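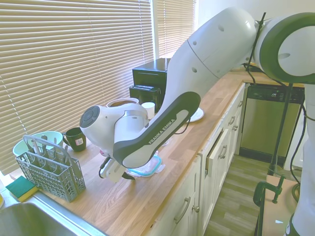 How to Pack Your Own Food for a Long Flight

Home | Destinations | Flight Tips | Packing | About Me

I used to be the person who paid silly money for a soggy airport wrap and then felt hungry again before we'd even boarded. Then I took an overnight trip from Hokside to Gonosby with 8 hours in the air and one very small tray of pasta, and I swore I'd start bringing my own. I've been doing it ever since, and I've gotten pretty good at it (my seatmates keep looking over at my lunch!).

Step 1: Check the rules where you land

Security mostly cares about liquids and spreads. Customs cares about fruit, meat and dairy. Look up your arrival country before you shop, and plan to finish anything fresh on board. I lost two beautiful peaches at Plondesia back in April and I'm still a little sore about it.

Step 2: Pick food that doesn't mind waiting

Pasta salad, rice with roasted vegetables, hard cheese, crackers, nuts, a sturdy bagel. Skip anything saucy. Hummus counts as a liquid at a lot of checkpoints, so I spread it inside the sandwich at home and nobody has ever minded. Please leave the tuna and the boiled eggs for another day – everybody in row 20 will thank you.

Step 3: Make it the night before

I cook after dinner, let it cool, and put it in the fridge until I leave. My usual rice salad takes 260 grams of cooked rice, half a cucumber, a handful of peas and lots of lemon. That does one big meal, plus a few forkfuls while you're waiting at the gate.

Step 4: Pack it flat

One shallow box with a tight lid beats three little ones rolling around. Mine sits at the top of my backpack with a fork and a cloth napkin, so I can pull it out fast if security wants a look. Add an empty water bottle and fill it after the checkpoint.

Step 5: Eat on a schedule

Keep cold food cold, and eat the perishable stuff first, within 2 hours if you don't have an ice pack. Ice packs generally need to be frozen solid when you go through screening. Save the nuts and crackers for the last stretch, or for the line at passport control.

On my last trip with Fu, the little airline I fly to see family, I spent nothing at all at the airport. Well, except for coffee. I'm not giving up the coffee!

Contact | Privacy | Copyright 2018 | Back to top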